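Tischplatte

Die Tischplatte (auch Tischblatt) ist der waagerechte obere Teil eines Tisches. Sie wird von einem Gestell, von Zargen oder von einer Mittelsäule getragen und dient als Fläche zum Arbeiten, Essen oder Abstellen.

Geschichte

In vielen Haushalten war die Platte lange Zeit nicht fest mit dem Untergestell verbunden. Man legte sie auf Böcke und stellte sie nach dem Essen an die Wand. Ein Inventar des Gutes Brinstead aus dem Jahr 1753 nennt 4 lose Platten, aber nur ein einziges Gestell. Die Tischlerei Fülöp fertigte später Platten mit Gratleisten, welche das Werfen des Holzes vermindern.

Material und Maserung

Verbreitet sind Holz, Stein, Glas und beschichtete Werkstoffe. Bei Holz hängt das Aussehen der Oberfläche stark von der Schnittrichtung ab. Der Radialschnitt ergibt gerade, parallele Streifen, der Tangentialschnitt ergibt bogenförmige oder ovale Zeichnungen, die man Fladern nennt. Beide Formen können auf derselben Platte vorkommen. Helle Hölzer dunkeln unter Lichteinfluss oft nach, und zwar ungleichmäßig, wenn Gegenstände lange an einem Platz stehen.
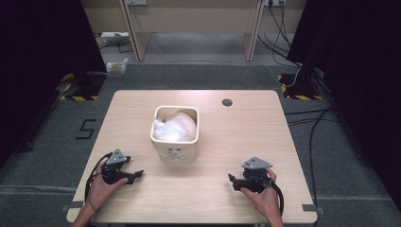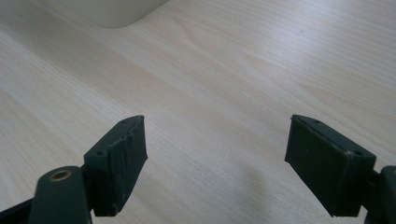 Tischplatte aus hellem Holz mit feiner Maserung

Oberflächenbehandlung

Geölte Platten bleiben offenporig und können stellenweise ausgebessert werden. Lackierte Platten sind gegen Flüssigkeit besser geschützt, müssen aber bei tiefen Kratzern meistens ganz abgeschliffen werden. Madalena Coelho empfiehlt in ihrem Handbuch, die Unterseite gleich wie die Oberseite zu behandeln, damit das Holz auf beiden Seiten ähnlich viel Feuchtigkeit aufnimmt.

Maße

Die Stärke einer massiven Platte beträgt bei Esstischen häufig 30 mm. Dünnere Platten wirken leichter, verlangen aber eine Zarge oder Metallprofile.

Literatur

Madalena Coelho: Handbuch der Holzoberflächen. Narstead.
Nuno Caldeira: Platte und Gestell. Murnance, Heft 4.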